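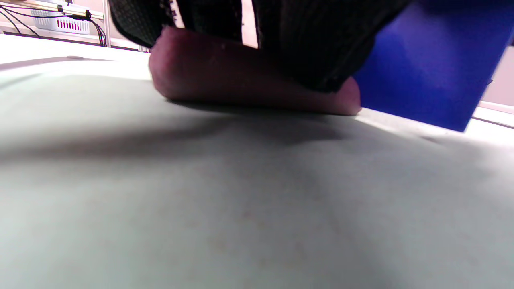 Slide 1. White table, something blue, one finger.

Hi everybody, thanks for coming out to Gristville! I'm going to talk about cutting a soft roll into even pieces with a plastic knife, and yes, I get 3 minutes per slide, so wave at me if I run over (I will run over).

First thing is the hand that isn't cutting. Fingertips light, close to the piece, no squashing. Squeeze and you get ovals for the rest of the roll – ask me how my May batch went.

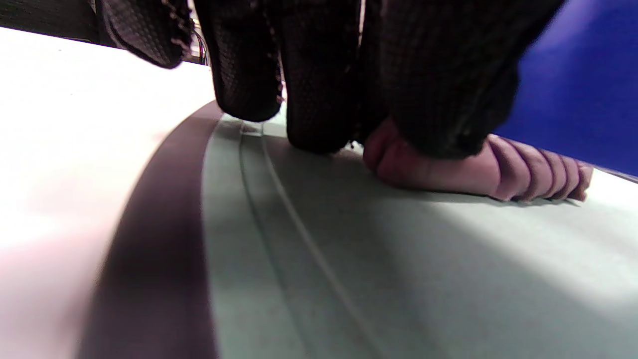 Slide 3: The knife

Point down, nice and steep, and let the blade do the work. I love these blue plastic ones! The board matters too. Mint green with a dark gray rim, and there's a cutout in the handle part, so it's easy to grab when you're clearing up.

(Drink some water. Pass the Kekana handout around.) 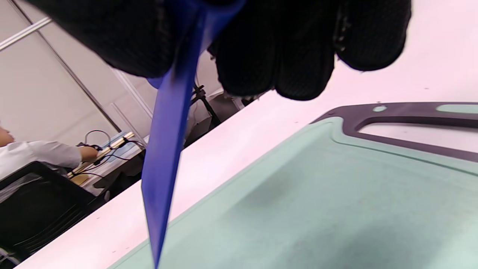 How thick should the slices be?
About as thick as your little finger, and a bit thicker if the roll is very soft.

Last part, and then I'll let you go to the snack table. Leave the cut pieces lined up where they fell until you're done with the whole thing. I used to slide each one away and lose my spacing every single time – a straight row lets you check your work as you go. Scrape the board last, crumbs toward you.
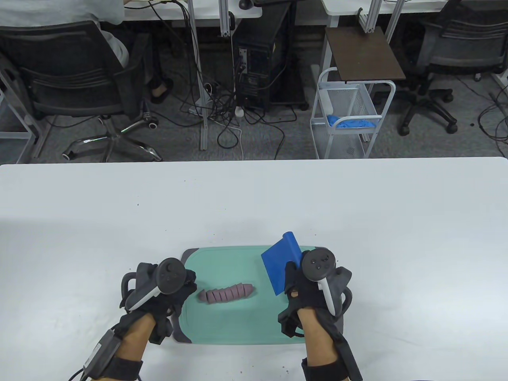
Slide 5. Purple roll with its pinkish cuts, still in a row on the board.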